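Capítulo 9

La puesta a punto de la pinza

En el capítulo anterior hemos dejado el brazo montado sobre su base y con los seis ejes referenciados. Falta la parte que toca la pieza. En la célula Calance, que nos acompaña en toda esta segunda parte del libro, la pinza es de dos dedos paralelos, y de su ajuste depende casi todo lo que el operador va a llamar después "problemas del robot".

El alumno encontrará en este capítulo tres trabajos: el montaje de los dedos, la comprobación de la apertura y el programa de aproximación. Los he ordenado como los hacemos en el taller de Pesau, donde la ingeniera Kazimiera Pawłowska me enseñó a no tocar el programa antes de haber revisado la mecánica. Quien tenga en su escuela una pinza Tsegaye puede seguir los mismos pasos - cambian solamente los tornillos y el par de apriete.
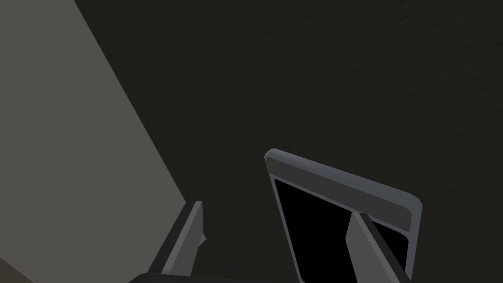 La aproximación es el tramo corto que va desde el punto de espera hasta el punto de agarre. Se programa siempre a velocidad reducida y con los dedos ya abiertos. En nuestro simulador la probamos primero desde la vista de la mano, porque desde ella se juzga mejor la separación de los dedos respecto al borde del objeto. El lado izquierdo del marco gris queda en el hueco entre los dos dedos, y el dedo derecho pasa por delante del reborde y del panel negro. Conviene detener el movimiento en una posición como esta y preguntarse si la dirección de avance es la correcta, teniendo en cuenta que el objeto está inclinado en la vista. Una sola vista no da la distancia al objeto; para conocerla hay que leer las coordenadas de la herramienta.

Después de cada cambio de dedos se mide otra vez el punto central de la herramienta. Es un trabajo aburrido y muchos lo dejan para más tarde. En la célula de Pikstead lo dejaron, y un error de pocos milímetros apareció en todos los puntos del programa, que eran 70. Corregirlos a mano costó la mañana entera de un sábado.

Para el mantenimiento usaremos el cuaderno de la célula. Se apunta en él la limpieza de las guías, que en nuestro plan toca cada 700 ciclos, y la revisión del juego de los dedos, cada 3.000. El alumno debe apuntar también lo que ha encontrado en buen estado.

9.1 Montaje de los dedos

Antes de empezar, corte el aire de la pinza y espere a que el manómetro marque cero. Coloque el primer dedo sobre su guía sin apretar los tornillos del todo, y repita con el segundo. Cierre después la pinza con la mano, despacio, hasta que las dos caras interiores se toquen en toda su longitud. Si queda luz entre ellas, afloje el dedo que esté torcido y vuelva a cerrar. Los tornillos se aprietan al final, en cruz.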